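Bin-picking on trial: our month with the Maglaya starter kit

Those of you who came to the August get-together will remember the long conversation over the sandwiches about mixed bins, and whether any of the ready-made picking kits were worth the money for a small packing firm. Several of you asked us to have a proper look at one, and so we have. The kit is called Maglaya, it is put together by a small outfit named Jukon, and they were kind enough to lend us one on the understanding that we would print whatever we thought of it. We had it for 25 working days at the Ludley workshop, which was rather longer than we had planned, but it took us a little while to get going (more of that further down).

The first thing to say is that Maglaya isn't a robot. You bring your own arm, and the kit gives you the gripper, the vision software, a small control computer and a very thick folder of instructions. If you have never fitted a gripper before, do set aside a whole day, put the kettle on and read the folder through once before you touch anything. I didn't, and spent the best part of a morning hunting for a setting that was explained quite clearly on page 12. Adwoa Tetteh did most of the fitting with me and was a good deal more patient about it than I was.

Once everything is talking to everything else, teaching it is pleasantly simple. You tell the software where the bin is and how deep it goes, you ask it to have a look, and it offers you a list of places it thinks it could take hold of something. You can let it choose for itself or pick one from the list. We let it choose nearly all the time, as that is what most of you would want to do on a busy afternoon.

For the trial we kept away from the tidy blocks and boxes that turn up in all the brochures and used the kind of odds and ends that come back in a returns cage. A translucent blue bottle, a wooden hairbrush, something flat and crumpled – all the things that make a picking system scratch its head. The bin itself we clamped down at the corners, and I would urge you to do the same, for a bin that creeps even slightly will spoil your results and you will blame the software for it, as we did.

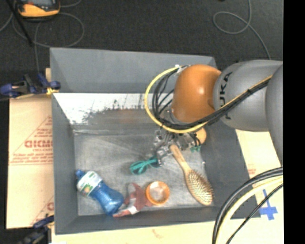 Colette Fleury wrote to us after reading an early draft of this piece, and she thinks we have been too generous. Her view is that a kit at this price ought to manage see-through plastic without any help, and that anyone handling a lot of bottles should ask for a demonstration with their own goods before signing anything. She also says that the gripper fingers ought to come in more than one length, and that she would happily give up the smart carrying case to have them.

I think she has a fair point on both counts. Over the whole loan we logged 600 attempts, and 133 of them ended with nothing in the gripper. Clear plastic was the worst offender by a long way, and flat, floppy things came next. Anything with a good firm edge or a handle was picked up very nicely, and I must say I grew rather fond of watching it work its way down into the corners, which it does slowly and with great care. You can hurry it along in the settings, but we found it missed more when we did, so we put it back again.

The support deserves a kind word. We rang the help line on three occasions and each time we spoke to Fikri Nugroho, who never once made us feel silly and who sent through a revised settings file the same afternoon. The help line closes at half past four, though, and those of you who run an evening shift will want to ask what happens after that. We did ask, and were told that later hours are being looked at.

As for whether you should have one, I would say yes if your goods are mostly solid and you already own an arm that spends half its day standing idle. If you deal mainly in bottles, bags or clothing, I would hang on for the next version of the software, which Jukon tell us will have a separate mode for shiny and clear items. They rent the kit by the month as well as selling it outright, and the rental includes the fitting visit – well worth having, in my opinion, if you haven't got an Adwoa of your own.

The kit goes next to our friends at Darnmont, where Salamatu Issahaku will be trying it on garden centre returns, and she has promised us a few paragraphs for the next issue. If you would like to borrow our log sheets, or come and talk it all over, have a word with Rochelle Rakena at the Ludley office, who is in most mornings until noon.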